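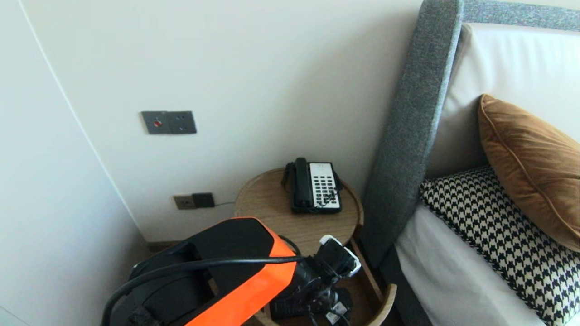

Room work this morning, bedside table and the telephone.

1/ People in my family ask what has changed at my job since the robot came to our floor. I will write it in some posts, as it is too long for one. I clean rooms at the Grakcombe, and I have done it for 11 years.

2/ The hotel has 159 rooms. We got the first arm in October and it works on one floor only, mine. The name on the papers is Gramano, but on the floor we say "the arm". I wanted a better name. Nothing stuck.

3/ Its job is the small surfaces. Bedside table, the shelf under it, the desk. It does not make beds. I was asked this many times, also by guests in the lift. The beds are still ours, and the beds are what hurts the back.

4/ So for me the first change is a little bit strange. The light part of the work went to the machine and the heavy part stayed with me. Before, I did one bed, then I did the tables, and my shoulders could rest. Now it can be bed, bed, bed.

5/ I said this in the meeting. I was nervous, because my English gets worse when people look at me. Yuk-lan Chiang, our floor supervisor, wrote it down and read it back to me to check that she had it right. I was glad she did that.

6/ After the meeting they changed the order of rooms. Now I make the bed and then I do the bathroom while the arm is at the table. Bathroom is also not light work, but it is a different kind of tired.

7/ Second change: the time. We had 20 minutes for a normal room. In the first plan with the arm they wrote 15. Those of us who do the rooms knew at once it was too short. The arm is slow near a telephone. Cords are hard for it, it must go around them, and in our rooms the cord is always in a knot.

8/ The 15 was taken away after two weeks. We have 20 again. They say it will be "reviewed". I have learned to be careful with this word.

9/ Third change: I am now also a person who writes reports. There is a tablet on the trolley and for each room I tick if the table is fine or if I had to do it again. Nobody taught me to write reports, but I find I like it. Last week I put a long note about the wooden rim on the tables, that dust stays on the inner side of it.

10/ Somebody read my note! A technician from Trundidthorpe rang the housekeeping office and asked for me by name. We talked for a good while about dust. In 11 years no one had rung to ask me about dust.

11/ Will there be fewer of us? I asked this too. The answer was that no one will be sent away this winter. It is an honest answer, I think, but winter is not very long. One colleague left and her place is still open. I do not know if these two things belong together.

12/ My friend works at the Arancibia, where they have machines for the corridor carpets. She says after one year you stop seeing them. I still see ours. When I come into a room with clean sheets and it is at the table, I say good morning to it, from habit.

13/ What I would like: that the next one they buy can lift a corner of a mattress. If someone who builds these things reads me, please, the mattress. The telephone I can wipe myself.

14/ Thank you for the kind messages already. To the person who asked: yes, we still check the table after it, every room. And yes, the pillows I do by hand, the brown one goes at the back.

30 November 2023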